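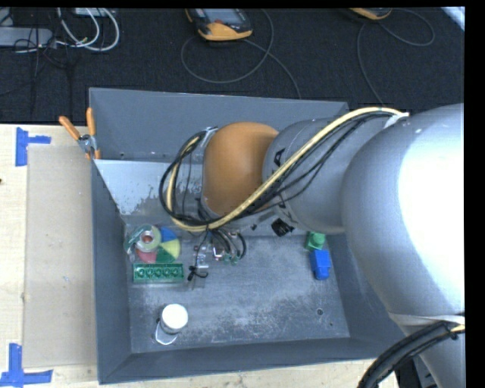 A gray metal bin, open at the top, on a pale wooden tabletop.

The Warm Stone: A Season with Carnelian

By the time the August heat has settled over Villstead, most people I know are reaching for the cool stones, the aquamarines and the pale blue chalcedonies, anything that looks as though it might have been lifted out of a stream. I understand the impulse. But my own hand always goes to carnelian at that time of year, and it took me an embarrassingly long while to work out why. Carnelian belongs to late summer. It has the color of apricots that have sat one day too long on the windowsill, of brick walls at seven in the evening, of the inside of your own eyelids when you lie back in the grass and turn your face to the sun.

It is an old favorite, too, older than almost anything else you are likely to find in a jewelry box. People have been boring holes through carnelian and hanging it around their necks for thousands of years. The Egyptians carved it into amulets and sent it along with their dead. The Romans loved it for signet rings, partly for its looks and partly for a very practical reason: hot wax doesn't stick to it the way it does to many other stones, so you could press your seal into a letter and lift it cleanly away. I find that terribly charming, a stone of courage and passion that was also just plain handy around the office.

Courage is the word that follows carnelian everywhere. In most of the traditions I grew up reading about, it is the stone you give to someone who has to speak in front of a crowd, or start a new job, or say the thing they have been putting off saying. It is tied to the sacral chakra, a little below the navel, where creativity and appetite are said to live, and a good many people who work with it will tell you to carry it low on the body, in a trouser pocket or on a long cord, so that it sits close to where it is needed. My aunt kept hers in her apron.

I bought my first real piece from Halyna Sirko, whose shop, Hordiienko, takes its name from her grandmother's side of the family and sits on the corner across from the Villstead post office. If you have never been, go in the morning, when the light comes straight through the front window and everything on the long shelf wakes up at once. Halyna doesn't hurry anyone. She will let you stand there for half an hour with a stone in each hand, and if you ask her which one to take she will only ask you which one got warm first.

"People want me to tell them what a stone will do," she said to me once, wrapping a bracelet in tissue. "I tell them what people have believed about it, and then they can wear it for a month and tell me."

I have always liked that way of going about it. She is just as plain about the mineral side. Carnelian is a chalcedony, a kind of quartz with crystals too fine to make out by eye, and its color comes from iron. A great deal of what is sold today has been heated or dyed to bring up the red, and Halyna marks those pieces on the label. If you hold natural carnelian up to the window you will often see the color drifting through it like a cloud, thicker in one place and thinner in another. Dyed agate tends to show stripes. Neither one is a sin, in my opinion, and I own a dyed pendant I wouldn't part with, but you ought to know what you are paying for.

On the subject of paying: a small tumbled carnelian is still one of the kindest purchases in the whole world of stones. You don't need to spend 400 dollars on a carved piece to find out whether you and carnelian get along. Start with a pebble. Keep it in your pocket and forget about it, and see how often your fingers go looking for it while you stand in line at the bank.

Caring for it couldn't be simpler. Lukewarm water, a drop of mild soap, a soft cloth. It is a hard stone and will put up with daily wear, though I would keep it away from harder company, such as sapphires, which can scratch it. Many people like to cleanse their stones by moonlight, and carnelian takes to that perfectly well, but it is one of the few that most folks prefer to set out at sunrise. I put mine on the kitchen sill while the coffee is going. Bring it in before the day gets fierce, as some pieces can change color if they are left in strong sun for weeks on end.

If you like a small ritual, there is one I picked up years ago at the Sallon gem fair from a woman at the next table over lunch, and I have done it before every nervous occasion since. Sit somewhere quiet. Hold the stone in your left hand, close your fingers around it, and breathe slowly for 30 breaths. Then say out loud, in the most ordinary words you can find, the thing you are about to do. "I am going to call my brother." "I am going to ask for the raise." Put the stone in your pocket and go.

This fall I am hoping to take the slow train up to Brornau, where the river gravels are said to give up a little reddish chalcedony to anyone patient enough to walk along with their head down. Halyna went as a girl and came home with one stone, roughly the size of a lima bean and the color of weak tea. She keeps it in a dish by the register, and it isn't for sale.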